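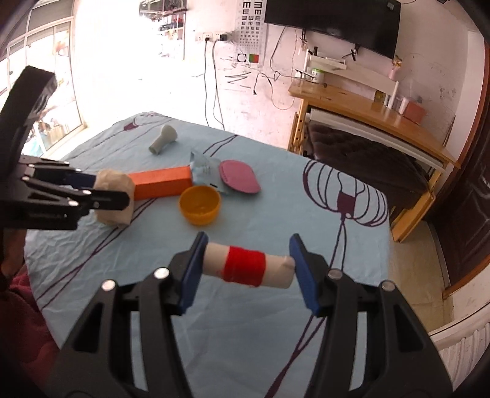
Brarkon is a firewall policy manager for small and mid-sized networks, and I have been running version 2 at work since October. We have 70 firewalls from three vendors spread over two data centers and a lot of branch offices, plus some cloud accounts that grew up without much planning. The product's main idea is the bundle. You take rules that belong together and hold them under one name, and from then on you review, move or retire them as one thing. That is a simple idea and it mostly works.

Setup took longer than the guide says. The collector is a virtual machine and it came up without trouble, but two of our older firewalls would not accept the read-only account until Hok-lam Mok on our network team changed the login method by hand. The guide has one line on this. The cloud connectors were easier. You paste in a key, choose the regions, and the security groups show up in the same list as everything else.

The first import gave us a little over 500 rules flagged as unused or shadowed. I checked 100 of them against our own logs before deleting anything. Most were right. The wrong ones were nearly all rules for jobs that run once a quarter, because the default look-back window is 30 days. Change it before you trust the unused report. The setting is under Collection, not under Reports, where I looked first.

Search is the part I use every day. You type a source and a destination and get every rule along the path, including the ones in the cloud. Before this we kept a spreadsheet, and before that we asked Hui-mei Chung, who had most of it in her head.

Change requests are weaker. The approval screen shows the old rule and the new rule, but it leaves out the bundle it belongs to, so the reviewer has to open a second tab. Comments are limited to one line. We tried Banus for a trial period last year and its approval screen was better, although its search was slow enough that we stopped using it.

Support has been fine. I opened tickets on an export that dropped object names and on a login loop after a certificate change. The first was fixed in the next release. The second is still open – restarting the web service clears it.

Pricing is per firewall, and a high-availability pair counts as two. Ask about that early, as it changed our quote quite a bit.

I would buy it again for the search and the bundles. If your main problem is approvals, wait a release or look at something else.

Reviewed by Chia-jung Hsieh, 11 June 2024

Related reviews
Banus Policy Desk: a second look
Poon log collector for branch offices
Trarcombe VPN gateway, small model
Cleaning up shadowed rules before an audit
Cloud security groups: what to name them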